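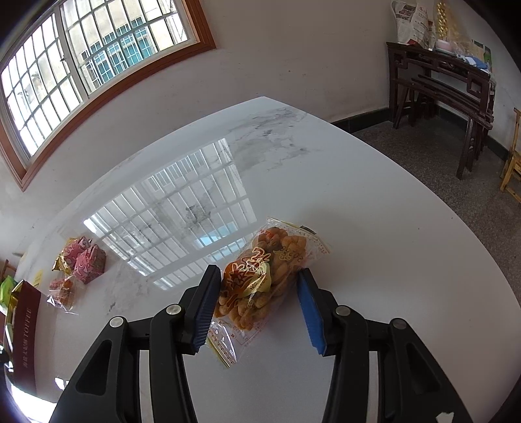

Schlauchbeutel

Der Schlauchbeutel ist eine Verpackungsform für Lebensmittel, vor allem für Knabberartikel, Gebäck und Süßwaren. Er wird aus einer flachen Folienbahn geformt, die längs zu einem Schlauch verschweißt und nach dem Befüllen quer verschlossen wird. Kleine Portionsbeutel aus durchsichtiger Folie lassen den Inhalt erkennen und tragen Schriftzug und Verzierungen unmittelbar auf der Folie.

Aufbau

Ein Schlauchbeutel besteht aus dem Füllraum, der Längsnaht auf der Rückseite und zwei Quernähten. Die flachen Enden jenseits der Füllung heißen Siegelränder. Sie werden häufig mit Farbstreifen oder kleinen Punkten bedruckt und können sich beim Verschweißen kräuseln. Kurze schwarze Druckmarken am Rand dienen bei vielen Folien der Steuerung des Schnitts.

Herstellung

Auf senkrechten Maschinen fällt das Füllgut von oben in den Schlauch, auf waagerechten wird es eingeschoben. Üblich sind Folien aus Polypropylen, teils mit einer zweiten Lage verbunden. Der Hersteller Zerach verwendet für Portionsbeutel mit 18 oder 20 Gramm Inhalt einlagige Klarsichtfolie, für Beutel mit 40 Gramm eine zweilagige.

Abgrenzung

Vom Schlauchbeutel zu unterscheiden sind der Standbodenbeutel mit gefaltetem Boden und der Einschlag, bei dem ein Zuschnitt um das Stück gelegt und gedreht oder gerafft wird. Goldglänzende Einschläge sind besonders bei Konfekt verbreitet.

Literatur

Samina Rana: Folien und Nähte. Verlag Usmani, 134 Seiten.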